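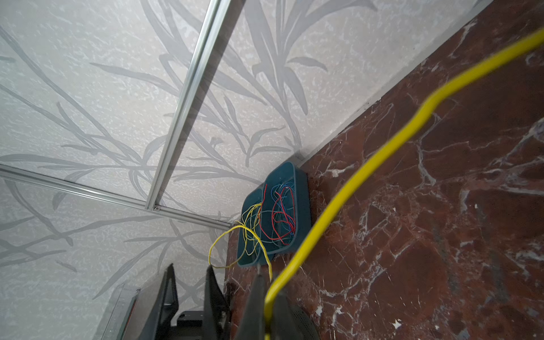
Week 5: How a bill becomes law, and where it gets stuck

Last week we looked at who may bring in a bill. The Festholm assembly uses three readings, and most of the changes that matter are made between the first and the second.

First reading. The title is read out and the text is published. There is no debate. Students often cite the first-reading text as if it were the law, so check the version printed at the top of your copy.

Second reading. Members debate the general purpose. A bill needs 91 votes to go forward. After that it goes to committee, where members go through it clause by clause.

Third reading. Only small corrections are allowed. The vote is on the whole text.

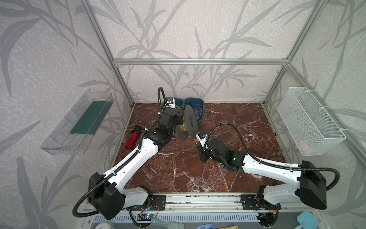 Section 2 notes: Gisela Wiegand

Commencement and delay

Passing a bill and bringing it into force are separate steps. Unless the text says otherwise, an act starts 28 days after it is published in the gazette. Some acts leave the date to a minister, and parts of them may never be started at all.

Our working text is the Public Records (Disclosure) Bill, which drew over 200 proposed amendments in committee. Read clause 2 closely. It lets an office refuse a request if answering would "unduly burden" its staff, but does not define the phrase. The Codport harbour office argued for keeping it. The Ostermann report wanted it removed.

Questions to prepare: Who decides what is undue? Can the refusal be appealed, and to whom?

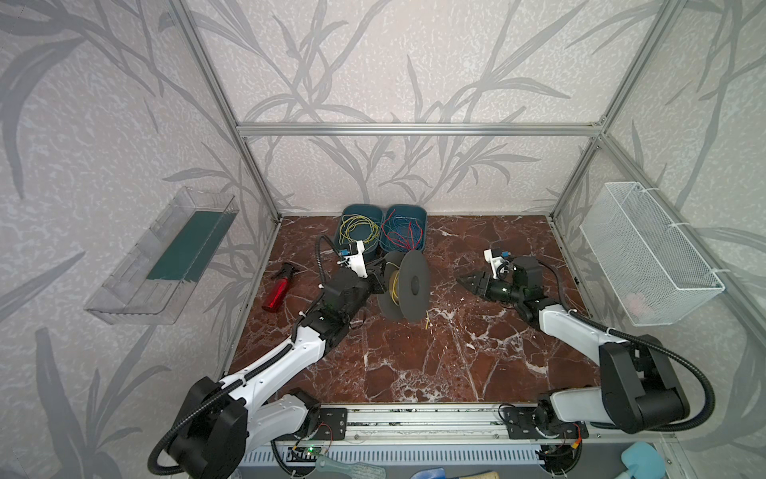
Section 3 notes: Orysia Hordiienko

Reading an amendment

An amendment tells you what to do to a text: leave out, insert, replace. On its own it makes little sense. Keep the bill open beside it and mark the change by hand.

Watch for "may" becoming "must". In the Pesta amendment that one word turned a power to publish decisions into a duty to publish them. The rest of the clause stayed as it was.

Bring a marked copy of clauses 2 to 6 to the seminar. The June paper will include one amendment you have not seen before. Copies of the bill are at the library desk, which closes at noon on Saturday.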